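Wiki > Robotics > Events > Andemberg Open Day

Andemberg Open Day

The Andemberg Open Day is a yearly visitors' day at the Andemberg robotics workshop in Pleltthorpe, held on a Saturday in late spring. I've been to several and I'm writing up most of this page from the one on 28 May 2022, so if you went in another year and it was different, please add to it!

Background

Andemberg shares its building with Grarnent, a firm that makes bags and padded covers, and the two have always opened their doors on the same day. The robotics side was set up by Halvard Solheim and Salma Ouazzani, and the bigger of the two demo rooms is called the Ouazzani Room (after her father, who paid for the floor). The first open day was a pretty small thing with a folding table and one arm that waved at people. By 2022 there were 341 visitors on the sign-in sheet, and I'd guess plenty more who walked right past it, me included.

Format

Doors open at 10 and the talks run until mid-afternoon. You get put in a group of 14 and walked around the stations, which sounds strict but you can hang back if something grabs you. I hung back a lot. There's a short welcome talk, then the sorting station, then the soft goods station, then lunch - bring your own, the line for the sandwich van is no joke.

Soft goods station

This is the one people remember. Most robot demos I've been to use blocks or cups, things that hold their shape and stay where you put them. Fabric doesn't do you that favor. Push on one side of a padded bag and the other side moves, and the zipper you were aiming for is now an inch away and facing a different direction. Hanane Ait Brahim ran the station in 2022 and she explained all this while the arm worked next to her, without once raising her voice over the fans (I have no idea how).

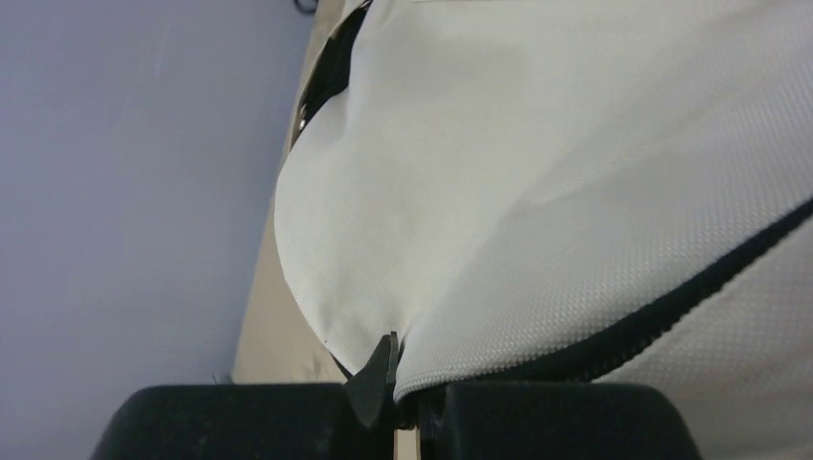

The wrist camera view goes up on a big monitor beside the arm, so you get to watch the job from the gripper's side while the arm itself does its thing in front of you. I liked the monitor better, to be fair. From the bench a zipper pull is a speck, and up on the monitor it's right there between two big black fingers. You can make out the weave of the pale fabric too, and every crease in it.

Hanane told our group that zippers are hard for two reasons. The tab is small, so the fingers have to close in just the right spot, and the tape needs to be fairly straight before the slider will run. A person uses the other hand to hold the fabric tight and never thinks about it. With one arm you have to plan for that. Somebody asked why they don't just add a second arm, and she said they'd like to, and that it costs money!

Each group gets one long session at the station, with questions in between attempts. A kid in front of me wanted to know if it could do up a winter coat. The answer was "not with a person in it."

Other stations

The sorting station was run by Bit-na Ki, who let visitors mix up a tray of bolts and washers before the arm had a go at it. Good fun, very loud. There was also a corner where you could drive a small gripper yourself with a pair of handles. I dropped everything I picked up. Hanane Hegazy (yes, two Hananes, it got confusing on the schedule) gave the afternoon talk on teaching robots by guiding them by hand, and the room, which seats 60, was full with people standing at the back.

Visiting

Entry is free, and you book through the front desk at Grarnent. Parking behind the building fills up early. There's usually a smaller evening event in August with just the soft goods station, which I haven't made it to yet - notes from anyone who has would be very welcome on this page.

See also: Grarnent; Ouazzani Room; Gripper

12 shares | 3 comments

Contact | Copyright Pleltthorpe Local Wiki contributors | Back to top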